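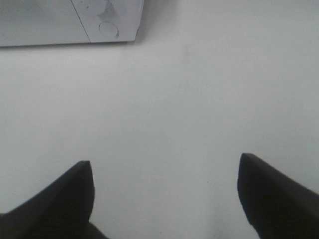
RESEARCH ARTICLE | CONSUMER BEHAVIOR

4.2 Self-reported reheating

Villanueva's claim that office workers throw out less food when they can reheat it rests on 34 diaries kept over 8 weeks. We doubt the diaries. Entries cluster at noon, and 15 of them repeat the same wording day after day.

Figure 3. White countertop microwave.
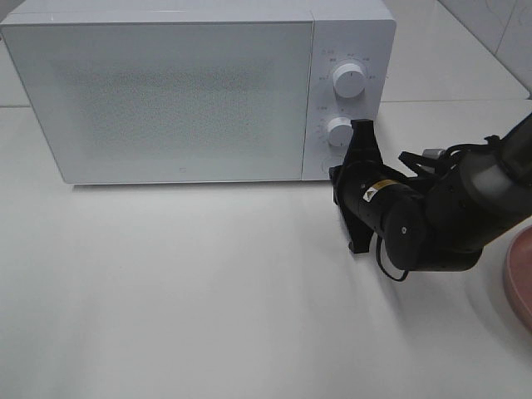 Can diaries alone show a drop in waste? Only if somebody also weighs the trash, and neither the Setano nor the Cevon site did so. The Clastov survey, with 3,000 replies, has the same gap.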